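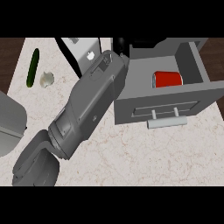
So I finally got a copy of the Marnby tape! Anyone who has been collecting Camon shows for a while knows the one I mean, the November gig they did right after Wogan left and before the new drummer had learned half the songs. I'd only ever had three tracks from it, off a compilation a guy sold me at a record fair, and they sounded like they were taped inside a coat.

This one is the full set, 14 songs, and it's a lot better (still hissy, and there's a loud talker on the left side through most of "Arkdale"). The first couple of numbers are shaky. The drums come in early on the opener and you can hear the singer laugh and just carry on. Then they settle down and by the slow one in the middle they're as good as I've ever heard them, really loose and happy, with a long guitar ending that isn't on any other tape I own.

There's a cut at the 25 minute mark where somebody flipped the cassette, so we lose the start of one song. Annoying, but you get used to it.

Huge thanks to Saturnino Villanueva for the transfer. He ran it a touch slow to fix the pitch, and I compared it with the studio versions and I think he got it spot on. The old copies all run fast, so if yours makes the singer sound about twelve, throw it out and get this!

I'd put it second behind the Arkdale show, mostly for that guitar ending. Next up I want to go through the two radio sessions, once I find the box they're in.

6 comments | 25 shares

Contact | Copyright January 2026 | Back to top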